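Vestcombe Bridal Steamer: my review after one very wrinkly wedding dress

So I bought the Vestcombe handheld steamer in a mild panic, three weeks before my cousin's wedding, when her dress came back from alterations folded into a box that was clearly meant for something smaller. The shop wanted 210 dollars to press it. The steamer was 80. You can see how I got there!

A bit of background: the dress is a Bashir gown from the Trenine line, silk organza over a satin slip, with a train that goes on for days. I'd never steamed anything fancier than a cotton blouse before this, so I practiced on an old bridesmaid dress first (polyester chiffon, dusty teal, we've all owned one) and I'm really glad I did. My first go left a row of water spots right down the front of the skirt.

The spots were my fault. I had tipped the thing nearly upside down trying to get under the hem, and it spits when you do that. Keep it upright, let it heat all the way up, give it a few puffs into a towel, and it behaves. The booklet does say all of this on page 19, in tiny type, after the warranty information.

Once I got the hang of it, wow. The satin slip took no time. The organza was slower and I had to work from the inside with a pressing cloth in between, but the fold lines across the skirt came out, even the deep one at knee height that I was sure was permanent. For the train I hung the dress from the top of a door and had my cousin's maid of honor, Tamunoemi Olatunji, hold the fabric away from the floor while I worked my way down. She has more patience than I do. We were at it most of an evening and got through a whole season of a baking show.

What I don't love: the tank is small. You'll be refilling it over and over on a full ballgown, and each time you have to wait for it to heat again. The cord is also too short for hanging a long dress and reaching the bottom of it, so plan on an extension. And the lace attachment, a sort of soft brush cover, fell off twice. I ended up leaving it in the drawer and just holding the head farther back from the beaded bodice.

I borrowed a friend's Cernmont floor steamer to compare. It's stronger, the tank lasts forever, and if you're doing a whole bridal party I'd say go with that one. But it's a beast to carry up hotel stairs, and the Vestcombe fits in a tote bag. On the morning of the wedding I used it on the veil, two bridesmaid dresses and the groom's pocket square (he'd sat on it), all in a hotel bathroom the size of a closet.

One warning if your dress is vintage or you don't know the fabric: test the inside of a seam first, or just pay for the pressing. A gown that cost 1000 dollars or more deserves a professional if you're nervous at all. I was nervous, and I'd still think twice about doing old silk by myself.

Would I buy it again? Yes, with the extension cord in the same order. Four stars from me, and it would be five with a bigger tank.

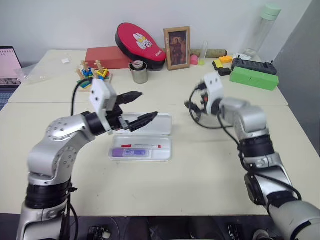
I've got another wedding coming up in April, a tea-length dress this time with no train at all, so I'm hoping for one tank of water, two at most. I'll add a note when I've tried it on tulle, which a couple of you asked for after my veil post.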